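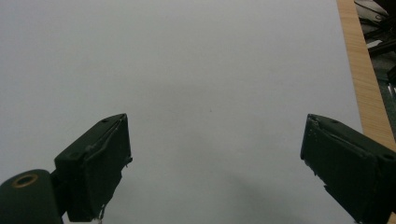 Monday, just after two, kettle on

Picking this up where I left it on the Malhotra question, which is whether a machine can tidy a table yet in a way that any of us would put up with at home. My feeling this morning was "nearly". After lunch it is back to "sort of, if you're patient", but I've had a nice day with it all the same and want to get it down before I forget.

The plan is still 300 handheld demonstrations of small-object tidying for the first training run, then another 300 once we know what the first lot is missing, so 600 in all. Daltby did their sorting work with 200 and were very pleased with themselves, though theirs were all one sort of block in one sort of tray, and a kitchen table on a Sunday evening isn't like that (mine certainly isn't!).

What I keep coming back to is how much we do without thinking. You pick up a thing with one hand, find it's the wrong way round, pass it to the other hand and put it down, and all the while you're wondering what's for tea. With the grippers on you notice every bit of it. I catch myself shuffling an object along with the side of a finger before I close on it, and I do wonder whether the policy will learn the shuffle or just learn to dither. The Costetti run dithered dreadfully, and I suspect that was my fault for being so fussy in the demos.

Small blocks are the friendly case. Lumpy things are harder, as there's no obvious pair of sides to squeeze, and when one is sitting right up against its neighbour you have to decide which to go for first. I've been starting at the left and leaving the right hand open and waiting, which feels natural to me, but I ought to swap over for a good part of the set or we'll end up with a very left-handed robot.
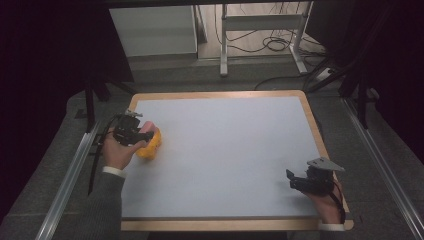
Still to do

Clean the finger pads and look hard at the contact edges. If they're getting too rough, print a fresh pair before the next batch and note the changeover in the log, please, whoever does it.

Record 30 starting from the right. Vary the speed a bit, I go slower after lunch.

Ask Sakport if their cloth-folding results were on a bare table or on a mat. It makes a great difference and the write-up doesn't say.

Wiping is next after tidying. I'm less hopeful there, you need to feel how hard you're pressing and

(stopped for tea, will finish the wiping thought tomorrow)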